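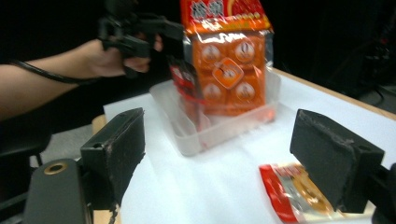 Two-operator recording is the collection mode used for all handover and shared-container tasks in the Judis protocol. Each operator holds one gripper, and each gripper records its own view, so the second operator's arm and tool become part of the data. Keep the cable of the second gripper along the forearm, as it runs here from the forearm toward the wrist, and set a tall package upright in the translucent tray before either gripper closes on it. The policy is trained from both views, and a take in which only one gripper can be seen working is still valid for the single-view baseline.

4.3 Preparing the work surface

1. Cover the table with white paper. Soft creases are acceptable. Replace the paper if it is torn.

2. Place the tray on the paper within reach of both operators.

3. Stand the package in the tray with its printed front toward the recording gripper.

4. Add one flat distractor item from the Nudberg object list. It may lie under or beside the path of the fingers.

5. Switch off any lamp that points directly at the tray. Clear plastic wrapping produces bright reflections, and these reduce the number of tracked features.

Note: The distractor is not moved between takes of the same set. Record its list number in the session sheet.

4.4 Recording a take

1. Start the Canmont recorder and wait until both grippers report ready.

2. Hold both grippers still for 2 seconds. The recorder uses this interval to align the two clocks.

3. The second operator closes on the package from the side and holds it upright.

4. The first operator approaches with the fingers open. Keep the package between the fingertips in view throughout the approach.

5. Complete the transfer and return to the starting position.

6. Stop the recorder. Takes longer than 800 image frames are split on import and must be joined by hand.

Caution: Do not pull the gripper against its cable. A strained connector causes dropped samples that the recorder does not flag.

Caution: Check the finger surfaces at the start of each session. Scuffing is normal. Replace a finger if the edge is chipped.

4.5 Set size and reported result

A full set is 600 takes. In the March evaluation, the policy trained on a full two-view set completed 88 percent of test transfers with soft packaging. The single-view baseline trained on the same takes scored lower, mainly on tall bags that leaned during the grasp. See the Lo task tables for results by object.

Note: Motion blur on the second gripper does not make a take invalid. Reject the take only if tracking is lost on the recording gripper.

Section revised April 8, 2022.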